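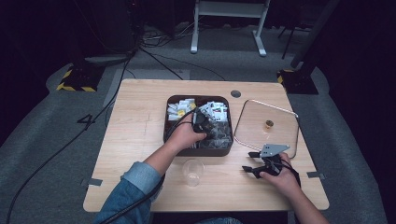

Flastmont has put its hand-held grippers on a written care schedule, and the company says the change will keep its table stations running through the fall. The schedule took effect this month, August 2020, and covers 14 grippers. It asks for a short check at the start of each shift and a longer bench service after every 200 hours. Operators work the tools in pairs, one to a hand, with a black cable running off each, and the cable is where the new rules begin. It must be looked over from the plug to the back of the gripper before anything on the table is touched.

After that comes the linkage. The operator opens and closes the fingers slowly, feels for a catch, and wipes the pads with a dry cloth. If the two fingers don't meet evenly, the tool goes to the bench with a tag on it. Operators aren't allowed to adjust it themselves, a rule that seems likely to be tested the first time the bench is backed up.

The company is sure the plan will work. It has less to show for that than its announcement suggests. Flastmont says its stations logged 1,089 stoppages in the past year and that "a majority" came from worn pads or cable faults. It did not give the share, and it did not say how a stoppage was defined. A slipped packet and a dead cable may well have been entered on the same line. Asked whether the log could be seen, the company said it was an internal record.

The service work has gone to Rutherford, a small repair shop that already looks after Flastmont's conveyors. Rutherford will replace finger pads, check the pivots for play and reset the opening width. Spare pads come from Werker in packs of 2. The first order is in, but Flastmont would not say how long it expects a pair to last. That number matters more than anything else in the plan. If pads wear out well short of the service mark, the schedule is just a calendar with the wrong dates on it.
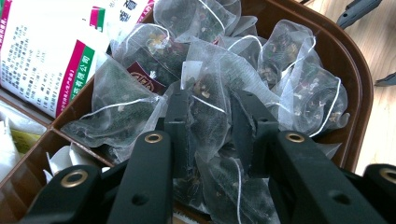 *A gripper closes on a mesh tea bag in a divided tray.*

Tea bags are a fair test of a pad. The mesh is thin and creased, the strings lie loose across the pile, and a finger that sits slightly crooked can catch the string of the bag next door. Flastmont's check sheet has a line for string or fiber caught in the pivots, to be cleared with tweezers. It has no line for how hard the fingers squeeze. Rutherford says it can measure grip force on the bench, but the contract as it stands doesn't call for it.

There is also the question of time. The shift check is meant to be done before the station clock starts, and Flastmont has not said whether those minutes are paid. An earlier routine, drawn up when the stations were installed under the name Fuker, asked for much the same look at cables and fingers. The company agrees that sheet dropped out of use. It says the new one is different as each check has to be entered before the station will unlock. That proves a box was filled in - it doesn't prove that anyone bent down and looked at the cable.

Flastmont says it will review the schedule in September, once the first tools have come back from Rutherford. It has not decided whether the results will be made public.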